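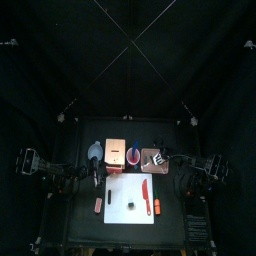

What does a buyer get when a vendor sells a "bimanual cell" as a single product?

Two arms, two grippers, the cameras, a work surface, a controller, and software that records and replays motion on one clock. Vendors differ on whether the enclosure, the calibration, and the support hours are in the price.

Unit 2: Evaluating a packaged two-arm cell
Pronthorpe Automation Certificate, course 319
Handout revised 2019-08-17. Replaces the version with the old scoring table.

2.1 Scope

These notes cover the Ziltard two-arm tabletop cell sold by Rastmont. It is compared where useful with the Kamata bench cell from Unit 1. The Kamata product is a single arm with an optional second arm, and its two controllers are joined by a network cable. The Ziltard cell was designed with two arms from the outset and has one controller. Most of the differences below follow from that.

Read the quotation before reading the data sheet. The data sheet describes the full configuration. The quotation lists what will be in the crate.

2.2 What is in the base package

Arms, left and right, with brackets and fasteners
Parallel grippers, one per arm
Wrist cameras, one per arm, with mounts
Controller and power supply
Recording and playback software, one seat
Paper manual and a calibration target

Not in the base package: the enclosure, the drapes, the work surface, spare gripper fingers, on-site installation, and any objects to be handled. Rastmont quotes each of these as a separate line. Students who priced the cell last September from the base package alone came in well under the delivered cost, mainly on installation and spare fingers.

2.3 Background and surface

A dark, non-reflective background simplifies segmentation and hides changes in room lighting. It also makes dark cables and dark links hard to see in overhead footage. If the reviewer intends to check cable clearance from video, a light table surface is the better choice. If the reviewer intends to check small pale parts, a dark surface is better. The vendor will supply either. State the choice in the report, along with the camera exposure, and do not pool results taken on different surfaces.

2.4 Object sets

The acceptance test in the vendor's manual uses machined cylinders. They are easy to grasp and tell the buyer little about general handling. For this course the cell is reviewed with household items, toy food, and blocks. The set must contain at least one item from each group:

a. A container with a lid or a drawer
b. An upright open vessel with a utensil in it
c. A flat carrier, such as a tray or a cutting board
d. A thin item lying flat, such as a toy knife
e. Blocks that differ only in their surface markings
f. A soft or textured item

Group b is a useful early check. A utensil that leans out of a cup puts its grasp point in free space above the rim, and depth readings there are often poor. Group e checks the cameras more than the arms. 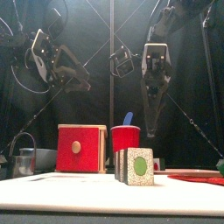 Fig. 2. Both arms over the white surface. Groups a, b, and e are represented by the red-paneled box, the cup, and the speckled blocks.

2.5 Reach and shared volume

The quoted reach is for one arm moving alone. With both arms enabled, the controller reserves a keep-out zone around each link, and the shared volume shrinks. The manual gives the keep-out distance as a setting with a factory default. Reducing it recovers volume and raises the number of protective stops when the arms cross the centerline.

Procedure for the reach check:

Set the keep-out distance to the factory default and record it.
Place one object on the centerline and one near each side of the surface.
Command the left arm to each object in turn with the right arm parked, then repeat with the right arm moving and the left arm parked.
Repeat all positions with both arms enabled.
Log every refused target with the error code.

Error 551 means the target lies inside the other arm's reserved zone. It is not a fault in the arm. A run with many 551 entries should be repeated with a different object layout before any change is made to the settings.

2.6 Wrist cameras

The camera moves with the gripper, so its view of the fingers stays nearly constant while its view of the table does not. Two points matter for purchase.

First, each camera has its own cable along the arm. Check that the service loop at the wrist permits the full joint range. Turn the wrist slowly by jog control to both limits and watch the loop. Rastmont lists the wrist cable as a consumable, and it falls outside the warranty after 18 months.

Second, the hand-eye calibration is stored on the controller. Swapping a camera without recalibrating gives plausible images and wrong positions. The software raises no warning in this case. Kamata stores the values in the camera and avoids the problem, although its procedure takes longer.

2.7 Grippers

The fingers are replaceable and come in several profiles. Narrow tips suit thin items and reach into trays. They are poor on smooth, round handles, where contact is limited to a small patch. The review should include one grasp from above and one from the side for each object group. Note finger profile and force setting on every log sheet; a log sheet without them is not graded.

Grip force is reported by motor current. Treat it as a relative value. The data sheet gives it in newtons, with the conversion in a footnote — read the footnote before quoting the number.

2.8 Software and service terms

One seat allows one person to record at a time. Playback is unrestricted. Exported recordings use an open file layout, but the export tool is licensed yearly. A buyer who lets the license lapse keeps the recordings in the vendor's own layout and cannot convert them.

Remote support is included for the first year. Ask for the response time in writing. The brochure says "prompt," and the contract gives no figure unless one is added.

2.9 Assignment

Write a purchase review of the Ziltard cell, using the log sheets from lab and the sample quotation in the course folder. Cover delivered cost, reach with both arms enabled, camera setup, gripper choice, and service terms. State which configuration was reviewed and which surface was used. Attach the refused-target log from 2.5.

Reading for Unit 3: Kamata bench cell manual, sections on controller synchronization and emergency stop wiring.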